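5.2 Observations from the open day

The table-setting station was shown to visitors during the open day on Monday, July 8, 2019. We had planned it as a demonstration of data collection and got, in addition, a lesson in how people feel about cutlery. Roughly 300 visitors passed the station, and 19 agreed to try the hand-held grippers themselves after a short briefing. None of their recordings were added to the training set described in Section 3, which was closed in March at 1,000 episodes.

The task was the one used throughout this paper. The operator holds one gripper in each hand and moves plate, utensils and tray into a target layout, as shown in Figure 4. We told visitors that any reasonable layout would do. This was a mistake. Of the 19 participants, 11 stopped at least once to debate the correct side for the fork, in most cases with a relative standing behind the tape. The Histach logging software has no label for this activity and filed it under "idle."

Two findings are worth reporting. First, new users closed the fingers too early, often well short of the handle, and then moved on with great confidence and no fork. Our trained operators did the same in their first sessions, though they have since asked us not to dwell on it. Second, visitors rarely used both hands together. The second gripper was mostly held still, in the manner of a person minding someone else's drink.

The robot itself, a Doletti two-arm unit running the Sirnum controller, performed the task on the hour from the learned policy. It drew smaller crowds than the people did. Several visitors asked when it would start while it was already running - a fair comment on its speed, which we return to in Section 6. The most common question of the day was whether it could also do the dishes. We list this under future work. 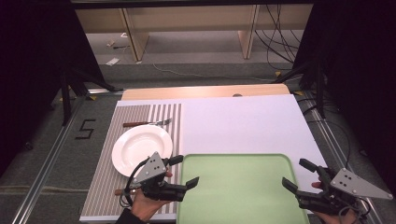 Figure 4. Table-setting task with two hand-held grippers: plate and fork on the striped placemat at left, green tray at right.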